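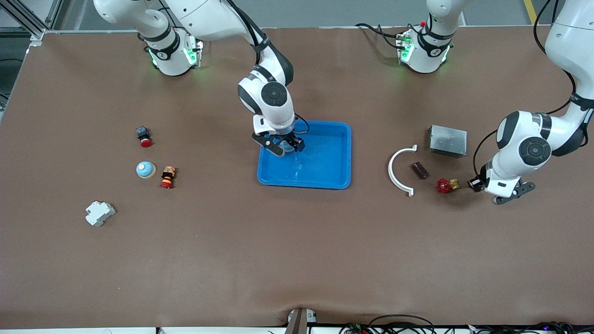 One of the test walkers told us, while giving back the headphones, that the stop at the salt store is beautiful but she could not say afterwards whose salt it was. I write this down first, before the smaller points, as I think it is the most useful remark we received this month.

February, notebook for the Corkanwood audio walk, version 3 of the script. Written at 4:40 in the afternoon, after the second test round.

Where we are: the walk has 18 stops, beginning at Ofori Gate and ending at the river steps. The narration is in two voices. The first is the neutral one, with dates and names of buildings. The second is put together from the interviews with the families of the porters and the laundry women. In version 2 the second voice came only at the end of each stop, like a decoration. In version 3 it opens every stop and the dates come later, if they come.

About the salt store. The text at present says "salt was kept here before it went up the river." It is correct, but it is passive and there is no person in it. In the interviews we have two different answers. One family says the porters carried it for the company in Tomer and were paid partly in salt. Another says the payment in salt is a story made by the company, and that it was really a deduction from the wage. We should not choose between them in the studio. My proposal is to play both, one directly after the other, and let the walker stand there a bit with the two. It will make the stop longer. Now it runs 70 seconds, and we agreed that no stop without a bench goes much over this.

Possible solution: cut the part about the roof. I like the roof part, I wrote it, but nobody in the test mentioned it.

Other remarks from the test round, in the order I heard them:

- Between stop 6 and stop 7 the instruction "turn left at the pharmacy" does not work. The pharmacy moved across the street. Change to "turn left at the church wall" and record again.
- Two walkers understood "the upper town" as a place higher on the map, that is north. It is higher by altitude only. Say "up the hill."
- The Irovix players start the next track when the walker comes near the point, but at the market the points are too close together. Track 9 began while track 8 was still speaking. I have made the radius of stop 9 smaller and must check it again on foot.
- One walker asked why the guide in the recording never says "slave." I looked in the script. He is right, we say "unfree labor" in three places. In the interviews the grandchildren say "slave" and "enslaved" and "owned," without difficulty. Our wording is more timid than theirs. To change in all three.
- The volume of the second voice is lower than the first one. Same microphone, different room. It gives a bad impression, as if the families are less important than the dates. Must be corrected before any other sound work.

Question of the live guides. The guides of the town association are a little worried that the audio walk takes their work. I spoke with two of them at lunch. They would accept it better if stops 12 to 15 are left without narration and the walker is told that a guide can be met at the river office for this part. I am not against. These stops are the weakest in the script anyway, and a person can answer the questions there much better than we can. But then we need to know the guides are really present in the afternoon, otherwise the walker stands before a closed door.

Permission for the plaque at Ofori Gate: received by letter. The permission is good until 2037, longer than any of the players will live. The plaque must not be attached to the old stones, only to the post next to them.

Still open:

Check the distance from stop 4 to stop 5. My notes say 77 meters and the map of the town says something else. With a stick or a child it matters.

Ask the laundry families if they want their names said in the credits or only printed. Do not decide it for them.

The song in stop 16. We have the recording but not the clear permission from the singer's daughter. Until I have it in writing the stop stays silent after the first sentence.

Next round after the rerecording, with version 4 of the salt store.

Home Walks Notebook Interviews Map Contact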